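Workshop Refurbishment and Fit-Out: Progress Report to the Clorness Fund

Project: Tanano Workshop, Kanska Yard
Report date: 26 June 2023
Period covered: second quarter of the grant

Summary

Work is on programme apart from the wall storage, which has slipped into July. The benches are in, the network equipment has a permanent place, and most of the old packaging has been sorted for collection. Spending in the period was £3,645 against the fit-out line. We are not asking for any change to the total award, but we would like to move a small sum between two headings, as set out under Budget.

1. Work surfaces and boards

The grant pays for new pale wood surfaces to replace the painted ones, which had become too uneven to set anything level on. We chose a light wood with a clear finish so that spills and dropped screws are easy to find. The supplier, Choo, delivered in two loads and both were complete.

We have been checking the boards as we go. The finish is glossy and on the whole sound, but it is not the same all over. On the board looked at most closely there are three small dark flecks, and the tone varies from cream to a slightly pinkish beige. The grain is faint and the lower edge is good and straight. None of this affects use. We have noted the flecks so that they are not put down to wear at the end of the project, and we will raise the evenness of the finish with Choo before the last invoice is settled.

Cables still run too close to the boards in places. Several black ones pass down the left side of this one, and they will be clipped back when the cable trays go in.
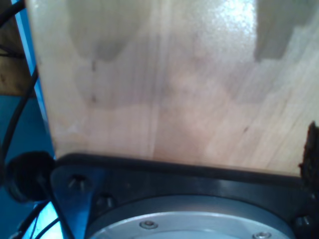
2. Network and power

The equipment rack is now standing behind the main table, with a dark blue network switch mounted at the top. Having it there has meant shorter cable runs than in the original drawing, and we have bought 63 metres less cable than allowed for. The saving is shown in the budget.

Loose leads remain the main untidiness in the room. There is a blue Ethernet cable lying across the tabletop area and black leads dropping down near it. The trays were ordered in May and the supplier has given us a delivery date in July. Until then we are asking everyone who uses the room to coil any spare length at the end of the day and leave it at the back.

3. Packaging and waste

One condition of the award was that packaging from the fit-out should be kept out of general waste as far as possible. Most of what came with the deliveries is plain brown cardboard. Large boxes are kept flat, and those marked for recycling go to the yard collection. The one on the light wooden tabletop has RECYCLABLE printed on it and is typical of the bigger pieces.

Foam and plastic wrap are harder. The yard does not take either, and we have nine sacks in the side store. Kanska Yard has offered to take them with its own load next month at no charge – we have accepted.

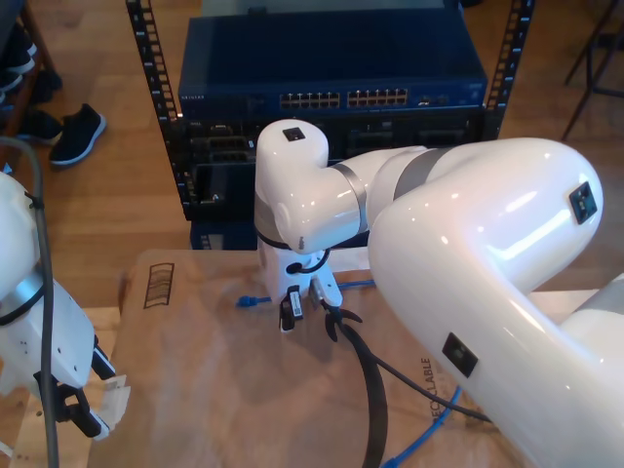 4. Budget

Spent in the period: £3,645
Remaining on the fit-out line: £1,158

The remaining sum covers the cable trays and the fixings for the wall storage. The saving on cable came under the network heading, and we ask that it be moved to storage, where the price of brackets has gone up since the application. A revised table is attached to the covering email.

5. Checks before sign-off

A second look was taken at the pale wood before this report was written, concentrating on the face and the edges. The left edge is fairly straight. A rough, dark brown material sits against the lower right corner, and that corner will be checked again before the surface is signed off. There is a black rubbery strip along the bottom edge. 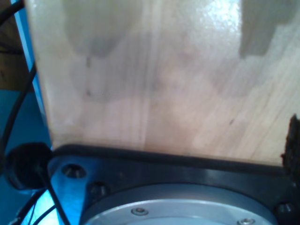 Pale wood face with small dark marks, and dark material at the lower right corner.

6. Next period

Cable trays to be fitted and all leads clipped back.
Wall storage to be put up once the brackets arrive.
Finish on the boards to be agreed with Choo and the final invoice paid.
Foam and plastic wrap to leave the side store.

The next report will follow when the storage is complete. If the fund would like to visit before then, the second half of July would suit us best, after the trays are in.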